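Claklow Table Diaries
February 2018

1/ Right, a few of you asked how the great table sort-out went, so I'm doing a thread. It's long and it's almost entirely about a mat. Mute me now if you must, no hard feelings!

2/ Background for anyone new: I have a big white table. I love the big white table. I chose it over a perfectly sensible brown one because it made the whole room feel brighter, and I'd do it again (but I have learned some things).

3/ Thing one. White shows everything. Crumbs, pencil, the ring off a mug, a mark off the bottom of a screwdriver handle that I'm fairly sure was clean when I put it down. I was wiping it every evening like somebody in an advert.

4/ Thing two. Glare! Late morning the light comes straight in and the top just blazes. Try finding a small pale thing on a blazing white table. I lost a washer on there for an entire afternoon and it was next to my elbow.

5/ Thing three, noise. Anything you put down on it goes CLACK. Tea spoon, clack. Keys, clack. Makes you sound furious when you're only doing the post.

6/ So: a mat. Simple, I thought. I had in my head one of those desk pad things, the sort you'd put under a keyboard. Ordered one. It arrived and looked like a place setting. Like the table was expecting one guest.

7/ (It's under the toaster now. Very happy there, catches a lot.)

8/ Then I tried an old tablecloth folded in half. Please don't do this. It creeps. You lean on one side and the whole lot sets off towards the floor with your tea on it.

9/ Then I measured the table properly, which I grant you is where a cleverer woman would have started. Wrote the numbers on the back of my hand, washed up, measured the table again.

10/ What I wanted: big enough to cover most of the top, dark, not shiny, flat enough to write on. What the internet wanted me to have: a map of the world. Or marble effect. Or a motivational phrase, at table size, that I'd have to read every day until I died.

11/ Ended up with a Kanmont one in a sort of navy-grey. £21 in the sale, down from 40, and 2 sizes bigger than the one I'd have picked if I'd gone by eye. Very glad I didn't go by eye.

12/ Looked at the Irano ones as well, before anyone asks. Lovely colours, but the biggest was still too small, and the green I fancied was out of stock till June. I'm not a patient person.

13/ It came rolled up tight in a tube and it did NOT want to be flat. I laid it out, turned round for the scissors, and it had quietly gone back to being a sausage. Twice.

14/ How I flattened it, for anyone with the same problem: roll it the other way, loosely, and leave it five minutes. Then lay it face down with cookbooks on the corners and go to bed. I used the heavy ones I never cook from. Flat by breakfast.

15/ Someone on here told me to iron it. I was not brave enough to iron it. If you've ironed yours, do tell me how that went.

16/ Then two days of faffing about where on the table it should sit. Dead centre looked like a boardroom. Right up to the back and I had a silly bare bit at the front where my wrists go, and that bit's cold!

17/ Where I've landed is most of the top covered, with a band of white still left beyond the far edge of the mat. I like that strip. It keeps the table looking like itself, and the navy-grey looks smarter against it than I'd expected. The surface is a bit mottled as well, so it doesn't look like one great slab of dark.

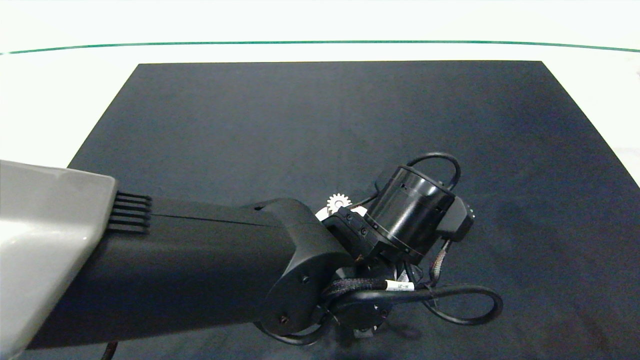
18/ Crumb report, since you're all going to ask. Pale crumbs do show on it, I won't lie to you. But dust doesn't half as much as I feared, I think that's the mottling doing its job, and a quick going over with a lint roller sorts it out.

19/ Glare: sorted. Completely. It's so matte the sun just sort of gives up when it gets there. I can see what I've put down and I can pick it up again, what a luxury.

20/ Noise: also sorted. Put a spoon down this morning and it went "puh". I did it a few more times for the pleasure of it.

21/ Downsides, to be fair to everyone. It smelled for a couple of days (like a new school bag, not horrible). Writing on a single sheet of paper is a touch soft, so I slide a magazine under. And you have to lift the whole thing to wipe underneath, so I've been, er, not lifting the whole thing.

22/ Rule I've made for myself: mugs live on the white strip, never on the mat. I've kept to it so far. There's a coaster over there and everything.

23/ If you're after something similar and don't want to buy new, the Lại stall at Claklow market does offcuts and they'll trim to size if you bring your measurements. I only found this out after I'd paid, naturally. Going back for a bit for the hall shelf.

24/ Several people have asked whether it slips. Mine doesn't, it's heavy enough to stay where it's put. If yours is a light one, a couple of bits of that rubbery drawer liner underneath at the corners would do it.

25/ Next up is the drawer beneath the kettle, which currently opens as far as the potato masher and no further. Separate thread for that, I need to find my tape measure first. I think it's in the drawer.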